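The yellow shelves, a progress report

I have reached the age where I have opinions about shelving, and I would like to share them before the feeling passes.

Regular readers will remember that in July I took over looking after the parts store at Hamside. I say "store." It is a stretch of carpet with racks on it. I say "took over." I was in the kitchen making toast when Vandana Joshi asked who had last moved the motor housings, and I was the only person there with a mouth too full to deny it.

My qualifications were as follows. I once alphabetized a spice drawer. It did not last.

What I inherited

The previous system was known as Putel, after the man who set it up, who left before I arrived and whose reasoning left with him. Under Putel, things were stored according to when they had been delivered. If you wanted a shoe insert, you had to remember what the weather was like when it came. Vandana could do this. She could stand in front of a rack, squint, and say "no, that was the week of the sleet," and put her hand straight on it. The rest of us opened boxes until we got tired.

There was also a spreadsheet. It had 1604 rows, and a good many of them said "misc." One said "misc (other)." I have spent a lot of time thinking about the person who typed that and what sort of day they were having.

The yellow

The first thing anybody says about the shelves is that they are yellow. They are. It's a school bus sort of yellow, and after lunch on a bright day it gets into your eyes and stays there when you look at the wall. I lobbied for gray. I was told the yellow ones were what we had, and that I was welcome to go to Plestbridge with my own car and my own money and come back with gray.

I have come around to it, grudgingly. Put something black on a yellow shelf and you can find it from the doorway. Put something silver up there and it practically introduces itself. In the old place everything was dark on dark and I used to locate parts with my shin.

So the plan, such as it was: metal things on the upper shelf, dark things below, and no more piles. The motor housings went up top in two rows, staggered, so that you can get your fingers between them. They have little lugs sticking out around the rim, and if you line them up square the lugs meet and you end up lifting two when you wanted one. I found this out with my foot. The shoe inserts went underneath in a single row, heels toward you and toes to the back, like the entrance hall of a very tidy family with one color of sock.

Nearly one color. Some of them are navy. I had put the navy ones in with the black ones for most of a morning before Albane Rolland walked past with her coffee and said "those are blue," and kept walking. I have since moved them up to the right-hand end. Against the yellow you can tell. Under the old lights you could have told me they were green and I'd have thanked you.
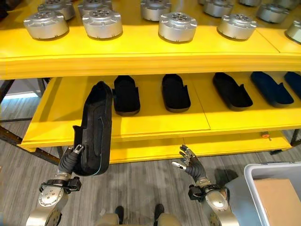 The great bin question

This brings me to the bins, over which friendships have cooled.

Albane's position is that a bin is a temporary thing. You put it on the floor next to the shelf, you move what you need to move, and then the bin goes away. My position is that a bin on the floor next to a shelf is part of the shelf, spiritually, and always has been. We have each tested our theory. Hers results in a clear floor and a person standing there holding a foam insert with nowhere to put it down. Mine results in bins.

The current truce allows one light gray plastic bin on the carpet in front of the rack, with cardboard boxes permitted inside it. Boxes inside a bin was my idea and I'm still quite proud of it. The boxes are whatever shows up. I have been asked to buy proper ones, matching, with lids, and Vandana forwarded me a catalog from an outfit called Sarmiento that wanted a minimum order of 200. I have no idea where you would keep 200 boxes. In a bigger box, I suppose.
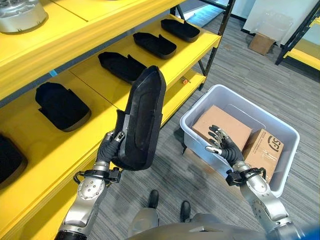 The trouble with foam inserts, from a storage point of view, is that they weigh nothing and take up the room of something that weighs a lot. You can't stack them neatly, they have a raised bit in the middle and they sulk. Flat in a row is the only arrangement I've found that doesn't end in a slow landslide, and flat in a row eats a whole shelf. I did try standing them on their heels like books. They stayed up beautifully until I turned around.

Small stuff also collects on the shelves. I don't put it there. I clear it in the evening and in the morning there's something little and orange sitting on the yellow like it pays rent. I've stopped asking. There is now a jar.

Still to do

Labels. I bought a roll of 2000, because the roll of 500 was nearly the same price and I am weak. Vandana wants part numbers. Albane wants words a person would say out loud. I have written "SHOES (SORT OF)" on one and stuck it to the back of my phone until a decision is reached.

The carpet tiles also need a look. They have a gray stripe, and whoever laid them had a relaxed attitude to which way the stripe should go, and now that the rack is up I keep trying to line it up with a stripe and then finding a different stripe. I've moved it twice. Albane says if I move it again she is going to fill out a form.

The spreadsheet is down to 5 rows that say "misc." I'm keeping "misc (other)" for sentimental reasons.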